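Bench tips for a part-automated prep room
Notes from the Cistby teaching laboratory, kept by Ilze Grigaitė. Updated Jun 26, 2020.

The Hailu cell took over glassware handling on the north bench in March. It moves funnels, vials and small flasks between stations, and the technicians do the setting out, the weighing and the washing up. Most of what follows was learnt by doing it wrongly first.

Setting out

Put every item back on its marked position before starting a run. The arm does not search. A flask two centimetres out of place is a flask on its side, and the run stops until a person clears it.

Check for chips by running a gloved finger round each rim. When people carried the glass they felt a chip straight away and threw the piece out. That check has no owner now unless it is written on the sheet, so it is written on the sheet.

Fold filter papers the evening before and store them flat in a lidded box. A batch of 100 takes one person a short sitting.

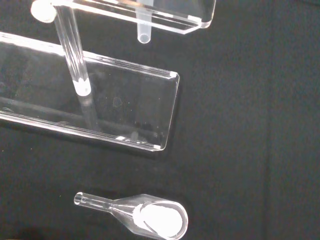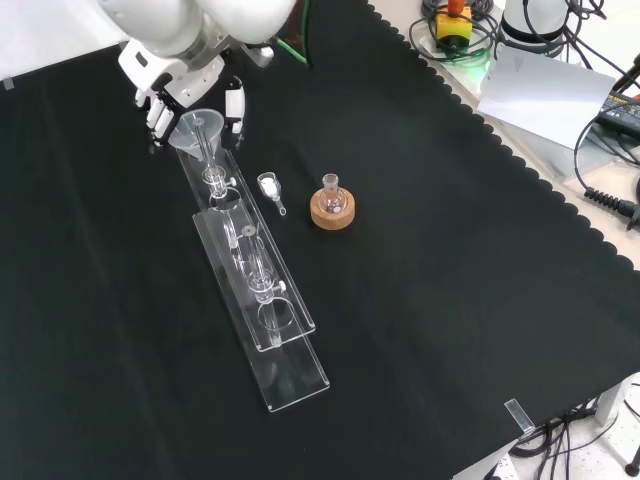 Job rotas need rewriting before the arm arrives. We left ours for a fortnight and Natália Cunha ended up on standby for every shift, as she was the only one trained to reset the cell. Two trained people per shift is the minimum. Clear glass and clear acrylic are hard to see at a glance, so we lay them out on black cloth, where a funnel lying on its side shows up by its bright edges and a filter paper stands out plainly. The person on standby can check the bench from the doorway. Smooth the cloth and fasten it at the edges before anything is placed on it. Round-bottom flasks go in a cork ring, never straight on the fabric.

Keep the red stop button within reach of the bench and clear of paper. Cables collect round it. Sort them at the end of each shift.

Cleaning

Wipe acrylic stands with a damp microfibre cloth and mild soap. Solvent wipes craze the surface – we lost a pair of Dirby stands that way. Lint on the black cloth comes off with a sticky roller. Wash the cloth separately, cool, without softener.

Time and hours

Since March the cell has made 1,435 transfers. Technician hours have stayed the same, but they are spent differently: less carrying, more checking and record keeping. Two people dislike the change and have moved to the balance room at their own request. New starters need 13 supervised runs before they may reset the cell alone.

Log every stop, including the short ones. The Nastance log sheet has a column for cause; "unknown" is accepted, a blank is not. Spare sheets are in the drawer under the balance.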